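The creek that runs behind the bakery

Stornbridge has flooded before and will again. I went back to find out who's ready for it

August 2023

The first thing my neighbour in Stornbridge ever taught me was where to park. Not in the bakery lot, even though it's free, even though it's thirty steps from the door. Up the hill, beside the church, nose out. I thought she was being fussy. Then in May the rain came in sideways for two days and I watched a very nice hatchback float backwards past the post office, and I have parked on the hill ever since (and so has everyone who saw it go).

I lived in that town for six years and I loved it, soggy basement and all. So when the new flood map came out this winter, I was probably the only person in my building in the city who sat up past midnight zooming in on a place I no longer live. My old street is blue now. It wasn't blue on the last map. The last map had the blue stopping politely at the railway line, as if Raudsepp Creek had read the sign and turned around.

The new one has 42 more streets on it, and it looks ahead to 2056, a year that used to sound like science fiction to me and is now the year my niece will be paying off a mortgage. If you've never looked at one of these maps, go and find yours! Make a cup of tea first. They're slow to load, the colours are terrible, and you'll want to sit down once you find your own roof.

I drove out on a grey weekend to see how people were taking it. Mostly they were taking it with a shrug. One man on the low side of town told me his grandfather built the house on stumps for a reason, and he pointed at the stumps with his toe, very proud. Two doors down, a young couple had just bought a slab-on-ground place with a beautiful garden and hadn't seen the map until I showed them on my phone. I felt awful. We stood there in their driveway, all three of us looking at the fence line, and then she asked me what I would do, and I had to admit I'd moved to a third-floor flat.

I do have opinions, though. I think a seller should have to hand over the flood history of a house along with the keys to the shed. When I sold mine I filled in a form that wanted to know about termites, pool fencing and whether there'd ever been a fire, and there was one tiny line about water that I could have skipped. I didn't skip it, and my buyer knocked 4000 dollars off the price, and I still think that was fair.

Insurance is where the shrugging stops. Everybody has a story about the renewal letter. One woman at the bakery keeps hers on the fridge under a magnet shaped like a prawn, and she says it's so she remembers to stay angry. Some people on the creek side have dropped flood cover altogether and are putting a bit away each month instead, which works right up until it's needed in the second year.

Adcombe, half an hour downstream, went about things differently after its own bad year. The town bought back the lowest row of houses as they came up for sale and turned the land into a long skinny park, with a footy oval that's allowed to go under. I walked it end to end. There are mud marks on the goalposts at about the height of my hip, and kids were kicking a ball between them. It isn't a cheap fix and it hurt people to leave, I know that. A retired teacher I met there still walks her dog past the spot where her kitchen was, and she told me the lemon tree is doing better without her.

Back in Stornbridge the big idea is the Istel basin, a sort of giant grassy bowl above the town that would hold the creek back for a few hours while the worst goes through. The information night drew 200 people to a hall with a broken heater, and the questions went on until the tea urn was empty. Who owns the paddock? What happens to the road? Would it have helped in May? The engineers said yes to that last one, for most of the town, and then took a long time explaining the word "most".

I drove home the next afternoon with a loaf on the passenger seat and the creek running low and brown beside the road. I'd left the car up by the church overnight, of course. Nose out.
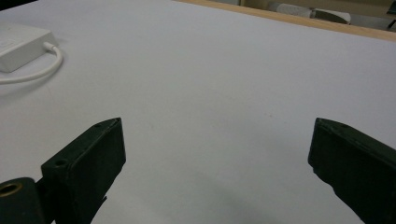

Two dark green gripper fingers over a white tabletop.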